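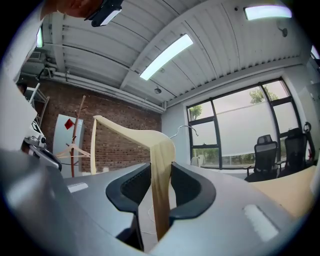 4. Setting the Drutetetti dehumidifier

4.1 Choosing a position

1. Stand the unit upright on a level floor. Leave it upright for 2 hours before connecting power.
2. Keep the rear grille 900 mm from any wall or curtain.
3. Close windows and outside doors.

Note: The Celtura model has a side outlet. Measure the clearance from the outlet side as well.

4.2 Connecting the drain hose

1. Remove the tank and press out the plastic tab behind it.
2. Push the hose onto the spigot up to the raised ring.
3. Route the hose downhill to the drain, with no loops.
4. Refit the tank. The unit will not start without it.

CAUTION: Do not join the hose to a pressurized water line. 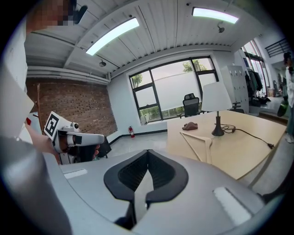
Humidity readings depend on where the remote sensor is mounted. Fix the sensor at chest height on an inside wall, out of direct sun. Do not place it on or next to plumbing. In a room with pipes running along one wall, as on the left here, use the opposite wall – cold pipes lower the air temperature near them and the sensor will read high. Keep the sensor away from ceiling lights for the opposite reason.

4.3 First run

1. Set the dial to CONT and run the unit until the display is steady.
2. Turn the dial to the humidity required.
3. If the display shows 41, clean the filter and restart. If 41 returns, switch off and contact Plurkex service.

Part 940 (filter) is not covered by the warranty.

Section revised 2/3/24, G. Howells. Replaces the Pugh supplement.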